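Shrinkage, second round

The July post on cotton shrinkage drew more mail than anything else on this site, most of it asking for the method. I have now repeated the test with a different detergent and a fixed water temperature, so the method comes first this time.

Each shirt gets two pairs of marks in laundry pen before the first wash: one pair down the center front, one pair across the chest below the armholes. Both pairs are set 40 cm apart with a steel rule. I measure with the shirt flat and smoothed by hand, never pulled. The wash is a normal cycle at 30 degrees C, then line drying indoors overnight. No softener.

Abilio Bustamante pointed out that my earlier numbers mixed line-dried and machine-dried shirts. He was right, and the July length figures should be ignored. The width figures were all line-dried and can stand.

Jersey knit behaves as the textbooks say. The loops are stretched lengthwise during finishing and relax when wet, so length goes first and most of it goes in the first wash. Width barely moves, and on two of the Poleo shirts it grew slightly – within my reading error, but in the same direction both times.
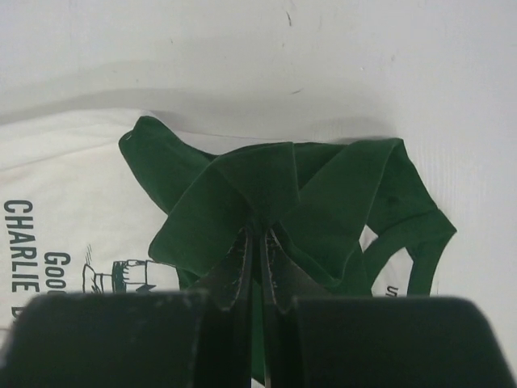
Side seams are a separate problem. On tubular knits the whole body can twist, and a shirt that keeps its length may still hang badly. I have been recording the offset of the seam at the hem, measured from the fold. The Gresbridge shirts twist more than the Poleo ones after three washes, and pressing takes out only part of it.

Next is the tumble dryer, low heat, same marks. I need a second thermometer before I trust the dial.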